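Home Install Scenes Recording Training Troubleshooting Contact

Devetti User Guide
Section 4: Recording your first demonstrations
1 Feb 2023, by Dorota Michalski

By now you should have Devetti running, the Krawczyk scene pack unpacked, and the simulated arm moving when you move the Fadex hand controller. If the arm still drifts when you let go of the controller, go back to the calibration page before you start. Everything from here on depends on it, and fixing it takes less time than making a cup of tea.

This is the fun part! You are going to drive the arm yourself and save what you do as episodes for the learner. Your first handful will be clumsy. Everyone's are, so record them into the practice folder and enjoy yourself.

Before you record

1. Open the Scenes menu and load the task you want. The name of the task appears in the title bar.

2. Click New Session and type your operator name. Use the same spelling every time. We once had a set split in two because Zbigniew Wróbel was entered with and without the accent, and the software quite reasonably decided he was two people.

3. Tick both Save Wrist View and Save Joint States. The learner needs the two together.

4. Leave Randomize Start switched on. Each reset then shifts the object and turns it a little, and the learner gets to see the task from lots of starting points.

5. Press Reset and wait for the ready tone.

Note: If your speakers are off, watch for the green dot beside the session name. It turns on at the same moment as the tone.

Recording an approach and grasp

6. Open the gripper fully before you move anything else. An episode that begins with the fingers half closed will teach the learner to begin that way too.

7. Press and hold the side button on the controller to start recording, then bring the arm toward the object at a steady, comfortable speed. Switch to the wrist view for the last stretch. It feels odd for the first few minutes and then it suddenly feels wonderful – you stop thinking about the arm and just reach.

8. Pause very briefly once the object is between the fingers. Close with a single smooth squeeze.
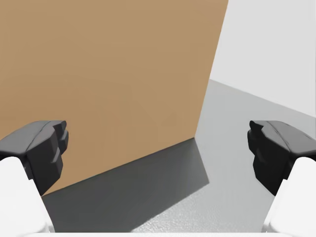 9. Lift straight up by a hand's width, hold, and let go of the side button to end the episode. The save window opens by itself.

10. Choose Keep, Discard or Flag. Pick Flag if you are unsure and somebody else can look at it later. Flagged episodes are left out of the training set until they have been reviewed.

Caution: Do not pause recording in the middle of an approach so you can rethink your angle. The recorder closes up the gap and the arm will seem to jump. Discard the episode and start fresh.

Caution: Large boxes can fill most of the wrist view when you get close, and it becomes hard to judge how far away you are. Slow down early. If the force bar at the bottom of the control panel turns orange, you are pushing on something. Back off the way you came.

Note: A box wider than the open gripper can't be grasped across its face. Go for an edge or a flap if the scene gives you one, or choose the Push version of the task.

Good variety, and how to get it

People worry a great deal about being neat. What the learner really loves is a mix of honest, successful attempts that don't all look alike. Come in from the left for a while, then from the right. Start high, then start low. Change over to a different operator partway through if you can talk someone into it (offer biscuits). At our Skornumberg office, Zbigniew and I take turns, and our styles are hilariously different. He swoops. I creep. The set we made together trained better than either of us managed alone, and we have mixed operators on every task since.

Keep a few recoveries as well. If you miss the object, correct yourself, and still finish the task, press Keep. Those are gold! The learner will miss sometimes too, and it needs to have seen what to do next.

Discard any episode where:

- the object leaves the work area
- you ended the recording by accident
- the fingers pass through a surface (see Known Faults)
- the ready tone hadn't sounded when you began

How many to record

For a simple grasp, plan on roughly 41 kept episodes before you bother with a first training run. That is enough to show whether your set-up is sound. The December release raised the session limit to 1000 episodes, so there is plenty of room to keep going in the same session once you like what you see.

Take a break after every nine or so. Your wrist will thank you, and your grasps will be tidier when you come back.

Switching to the tabletop scenes

The tabletop scenes use the same recorder with different start settings. To change over:

11. Finish and save the current session. Scenes can't be swapped while one is open.

12. Load a scene from the Tabletop folder. The default has one flat piece on a plain table with the grid floor behind it.

13. Under View, choose Table Camera and check the framing. The piece you are working with should be easy to make out against the table. If it isn't, change the table shade under Materials.

14. Lock the camera with the padlock button.

Caution: Once the first episode in a session has been saved, leave the camera alone. A small nudge is difficult to spot by eye and can spoil every episode that follows. The padlock is there for this exact purpose, so please use it.

15. Press Reset, wait for the tone, and record as in steps 6 to 10. For flat pieces, come down with the fingers on either side of the narrow dimension and keep the palm level.

Note: Long, flat pieces tend to swing if you hold them near one end. Aim for the middle. A swing or two in the set does no harm.

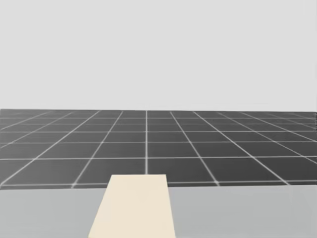 Can I combine episodes from the room scenes and the tabletop scenes in one training set?

You can, as long as both were recorded with the same gripper and the same controller settings. Put each kind in its own session, then select both on the Training page and tick Balance Scenes so the bigger session doesn't drown out the smaller one. If the learner does poorly on one kind, train on that kind by itself first and compare.

Checking your work

16. Open the Review tab and play back four episodes chosen at random. Use double speed – jumps and stutters show up much better that way.

17. Look at the length chart. One bar far longer than the rest usually means somebody forgot to let go of the side button. Trim the end of that episode with the scissors tool, or discard it.

18. Clear any flagged episodes. Ask someone other than the operator to do it if you have a second person handy.

19. Click Export Set. Give it a name that includes the task and a version number, and write down anything unusual in the Notes box. Future you will be delighted to find it there.

Caution: Export does not make a backup of the raw session. Copy the session folder to another drive before you use Clean Up.

When the export bar reaches the end, open the Training page and carry on with Section 5, where you get to watch the arm try it alone for the first time. I still cheer at the screen when it gets one right.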